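Setting Up a Safe and Repeatable Garment Handling Cell
Zololer Knowledge Base > Soft Goods > Working Practice

Applies to single-arm tabletop cells with a two-finger gripper and a wrist camera. Written by Kiều Mạch, soft goods handling.

Before you start

This page covers the working rules for picking, lifting and spreading clothing with a small robot arm. It assumes that the risk assessment for the cell has already been signed and that the arm has been commissioned by someone authorized to do so. If either is missing, stop and get it done first. Nothing below replaces the risk assessment, and where the two disagree the risk assessment wins.

You will need:
The cell log
A force gauge with a flat pad
A lint roller and a soft brush
The garment set for the task, bagged and labeled
The current parameter sheet

Step 1. Mark the work area

Set the software workspace limits before placing anything on the table. The limits should enclose the cloth surface and the approach height above it, and nothing else. Bring the arm to each corner by hand-guiding at reduced speed and compare the reported position with the limit on the parameter sheet. Record any mismatch in the log.

The operator's chair stays outside the reach of the arm with the elbow fully extended. Reach is measured to the fingertips with the gripper open. On the Skomarberg cell this came out at 854 mm from the base axis, and the floor tape was moved to suit. Measure your own cell. Do not copy that number.

Step 2. Prepare the surface

Use a matte cover with enough texture to hold a garment in place while one layer is being lifted. Shiny covers produce highlights that move with the wrist camera and are easily taken for edges. The cover must be tensioned and fixed on all four sides. A loose cover gets picked up along with the garment, and the controller has no way of telling the difference from finger width alone.

Brush the cover between garments. Roll it for lint at the start of each shift.

Step 3. Inspect the garment

Check every item by hand before it goes on the table. Remove pins, tags with metal fasteners, and anything in pockets. Close zippers. Drawstrings are either removed or knotted short, as a long cord can wrap around the fingers and will not release when the gripper opens.

Marks and stains are acceptable if they are noted in the log under the garment's label. Do not clean or swap an item halfway through a series. A garment that changes appearance partway through makes the earlier and later runs hard to compare.

Step 4. Set grip force and speed

Set the grip force to the lowest value that holds one fold of the heaviest fabric in the set. Start low and increase in small steps. Check the result with the force gauge between the fingertips, and do this with the program paused and the arm in its parked position.

For approach speed, use two values. Travel speed applies above the clearance height. Contact speed applies from the clearance height down to the cloth and during the first part of the lift. The Zistirness profile ships with contact speed at 84 mm/s, which we have left unchanged for knits and mesh. Quan users should enter the value by hand, as the import drops it without a warning.

Step 5. Choose the grasp point

Pick a point where a fold can form freely. Boundaries between panels are useful because the color change gives the camera a clear target, but they carry a risk: a seam stacks several layers in a small space, and the fingers may close on more than was intended. Keep the target just off the stitching where possible.

Approach with the fingers open only as wide as the fold requires. Close slowly and stop as soon as contact is reported on both sides. 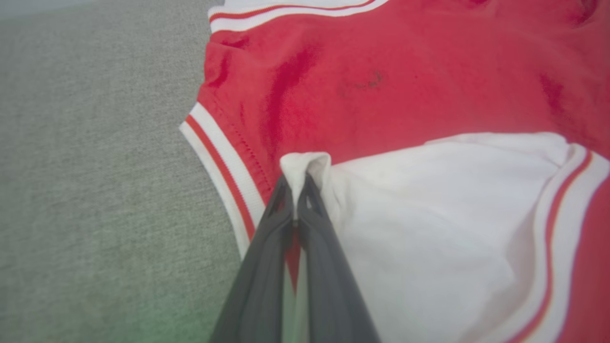 After closing, hold position before lifting. The pause lets the fabric settle and gives the operator time to check the camera view. Look for three conditions: the fold stands between the tips, the lower layer is not being drawn in with it, and the cover underneath is flat. If any of these is in doubt, open the gripper and repeat the approach. Do not correct a bad grasp by lifting faster.

Lift straight up at contact speed until the fold clears the layer below, then move sideways. Sideways motion during the first part of the lift puts load on the seams and drags the garment off its start position.

Step 6. Rules during operation

One person is the operator for the whole series and keeps the enabling device in hand. Handover takes place only with the arm parked.

Hands stay out of the marked area while the drives are live. This includes straightening a sleeve, picking off lint and retrieving a dropped item. Park, confirm the status light, then reach in.

If fabric catches in the openings of the fingers, press stop. Free the cloth by hand once the drives are off. Pulling the arm away under power can tear the garment and can bend a finger out of line, after which the grip check in Step 4 is no longer valid.

Long hair is tied back. Lanyards, scarves and loose cuffs are treated the same as drawstrings.

Step 7. Inspection and records

Inspect the fingers at the end of each shift for nicks, glazing and trapped thread. Replace both fingers together, never one alone. At 600 cycles, repeat the force check even if no fault has been seen.

The log entry for each series must include:
Garment label and fabric type
Grip force and both speeds
Grasp target as written on the parameter sheet
Stops, with the reason for each
Operator initials

A stop with no reason entered is counted as a safety stop and the cell remains locked until it has been reviewed. Reviews are held on Thursday. If a series cannot wait, ask the cell owner for an early review and attach the log page.

Related pages
Finger replacement and alignment
Wrist camera exposure for dark fabrics
Enabling device: monthly test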